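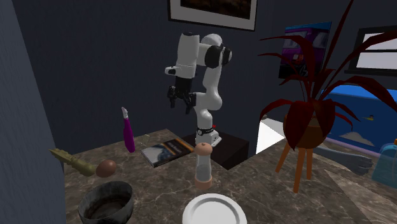 Objet du test

Le kit de cellule virtuelle Flandale, distribué par Jacquet, fournit une scène de simulation prête à l'emploi : un bras Franka Emika sur socle noir, un plan de travail en marbre, une pièce meublée et un jeu d'objets courants. Je l'ai installé à l'atelier de Vuvesville pour mettre au point la position du socle et la pose de repos avant de toucher à la cellule réelle. Licence pour 2 postes, version de février.

Installation et calage du socle

L'archive contient 1766 fichiers. L'import se fait sans erreur, à condition de régler les unités en millimètres avant d'ouvrir la scène ; le réglage n'est pas rappelé par la suite. Le socle se place par rapport au bord arrière du plan de travail. La cote d'usine est de 736 mm, valeur que j'ai conservée.

La pose de repos livrée est repliée en hauteur, pince ouverte et dirigée vers le bas. Elle laisse passer le poignet au-dessus du vaporisateur et du moulin, objets les plus gênants du lot avec la plante en pot sur son trépied. Pour modifier la pose, on saisit les angles articulation par articulation. La saisie est lente, mais les valeurs sont enregistrées telles quelles, sans arrondi.

Vues et occultations

Le kit permet d'ajouter des points de vue et des obstacles souples. C'est la partie la plus utile pour préparer une cellule — et la moins documentée. Avec le tissu rouge sombre suspendu côté gauche, une partie du plan de travail disparaît derrière les plis, tandis que le livre « Learning Robots » reste dégagé au centre. Les doigts de la pince dépassent sous l'étoffe, près de l'objet blanc à extrémités pêche. Une caméra de contrôle placée à cet endroit ne suffirait pas à surveiller la prise.

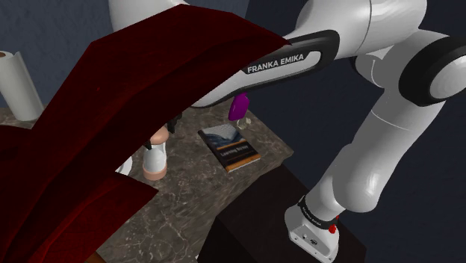
Entretien de la scène

Après chaque changement de socle, il faut recalculer les volumes de collision. L'opération prend jusqu'à 974 secondes sur notre poste et bloque l'interface. Fongchan Jaidee, qui maintient nos modèles, la lance désormais en ligne de commande. Les schémas de câblage Zuken se rattachent au projet comme simples pièces jointes, sans lien avec la géométrie.

Relevé des défauts

Le tissu se recharge parfois dans sa position initiale. Le journal ne signale pas les limites articulaires dépassées lors d'une saisie manuelle. La notice française omet le chapitre sur les points de vue, présent dans la version anglaise.

Avis

Kit recommandé pour le calage d'un socle et la vérification des champs de vision. Pour l'étude d'objets souples au contact du bras, je conserve notre ancien outil jusqu'à la prochaine mise à jour.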